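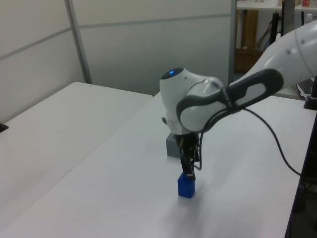

Ticket 3139: grasp planner stops above the block and never sends the close command

Status: closed, with one thing left over (see the bottom)

Okay, writing this up while it's fresh, because I lost most of a week to it and I'd like the next person to lose an afternoon.

The symptom first. The pick routine plans fine, the arm goes to pre-grasp, comes down over the blue block, and then just sits there. No fault, no protective stop, light still blue. The planner log says "goal reached" and the task layer says "waiting for goal." Both of them forever, or until I kill the node. It did this on 6 picks out of 44 on the first day, which is the worst kind of number — often enough to ruin a run, rare enough that every fix looks like it worked.

What I tried, in order:

Restarted everything. Yes, I know. Ran clean for a good while and then hung again.

Swapped the gripper cable, on the theory that the close command was getting dropped. No change, and once I looked at the driver log properly I could see the command was never sent in the first place. Should have looked there before crawling under the table.

Rolled the Astar planner back to the May build. Still hung. So it wasn't the new smoothing code, and I owe that code an apology (I said some things in chat).

Turned perception off and fed it a hardcoded block pose. This was the useful one! Not a single hang all evening. Turned perception back on and got one before I'd finished my coffee.

So, perception. The Clavside pose node republishes the block pose whenever its estimate moves by more than a threshold. When the fingers come down around the block they hide part of it from the camera, the estimate jumps a few millimeters, and out goes a new pose. The task layer takes the new pose, makes a new goal with a new ID, and starts waiting on that ID. Meanwhile the planner compares the new goal to where the arm already is, decides it's inside tolerance, and drops it without replying. As far as the planner cares it has already said "goal reached," for the old ID. Two polite programs, each waiting on the other.

The fix has two halves:

1. The task layer now freezes the block pose once the arm leaves pre-grasp. Set freeze_on_descend to true in the pick config. It's off by default in the old configs, so check yours.

2. The planner now always answers a goal, even when there's nothing to do. It returns "reached" with the new ID and a zero-length path.

Either half alone stopped the hang on my setup. I put in both anyway, since the second one is going to bite somebody in place and handover too.

Left over: the pose jump itself. Freezing hides it but the estimate is still wrong while the fingers are in the way. I opened a separate ticket for masking the gripper out of the point cloud, and pointed it at the Prollville branch where the mask code half exists already. Priority 5, so don't hold your breath.

Last updated: Jun 26, 2018

Comments (3)

vdb_cell2: Same hang on the Van den Broek cell, only we saw it on place. Pulled half 2 and it's gone so far. Thanks!

gridsnap: Does the freeze survive a retry? If the pick fails and it goes back up, I'd want a fresh pose.

Reply from ticket owner: Yep, it unfreezes as soon as the arm is back at pre-grasp. If you wrote your own retry that skips pre-grasp you'll have to clear the flag yourself.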